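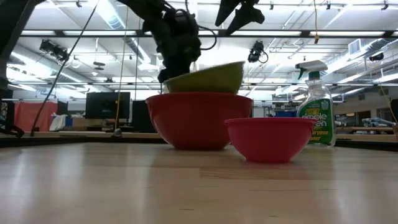 Mixing bowls and the spray bottle on the big wooden table.

Bowls, Tables and Wiping Down: Your Questions

I get a lot of mail about the plain stuff, more than I ever get about the baking itself, so I've put my answers on one page. If yours isn't covered, the comments are open and I read them with my morning coffee. Babatunde

Do you really use plastic bowls for everything?

Pretty much! I have a couple of heavy ceramic ones that come out for bread when my mother-in-law visits, but day to day it's plastic. They're light, they don't chip, and my kids can carry them to the table full of batter without me holding my breath. The big deep red one gets used the most. It's wide enough that flour stays in it when I stir like I'm late for something (I usually am).

What's the smaller pinkish one for?

Oh, everything. Cracking eggs, tossing berries in sugar, holding peels while I work. It's shallower than the big red one, so it's no good for whisking cream, and I have cleaned enough cream off the wall to be sure about that.

How do you stack them without getting them stuck?

I had two bowls jammed together for most of March once, so I feel your pain. Don't push them down when you stack, and dry them properly first. A little water between two plastic bowls works like glue. If yours are already stuck, put some ice in the top one and stand the bottom one in warm tap water for a few minutes, then twist. Please don't go at them with a butter knife.

Which cleaner do you use on the wood?

Just an all-purpose one in a clear spray bottle with a trigger top. I like being able to see how much is left. I spray the cloth, wipe along the planks, then go over it again with plain water and dry it with a towel. Check your own label, though, some of them aren't meant for wood or for places where food goes.

Crumbs get into the seams between my planks. Any ideas?

A dry pastry brush before anything wet touches the table. Once crumbs turn to paste you'll be there all evening with a toothpick.

Do you put the bowls in the dishwasher?

Top rack, yes, if the bowl says it's okay. My green one goes in with the others. Anything that's held turmeric or tomato gets washed by hand right away, and if it still comes out orange I leave it on the windowsill for a day or two. Sunlight does wonders!

Can I microwave in them?

I don't. I melt butter in a glass cup and pour it over.

What size should I buy if I only want one?

Go bigger than you think. A batch of my Ogundipe pancakes starts with 500 grams of flour and makes about 18, and you want room to stir without slopping. Small bowls are easy to add later.

How long does your whole cleanup take?

Maybe 15 minutes on a good night, with the radio on. Bowls first, then the table, then the floor under the table, where the other half of the flour went.

Do you sell bowls?

No, sorry! Try the housewares aisle wherever you buy your groceries. That's where I look when I need another one.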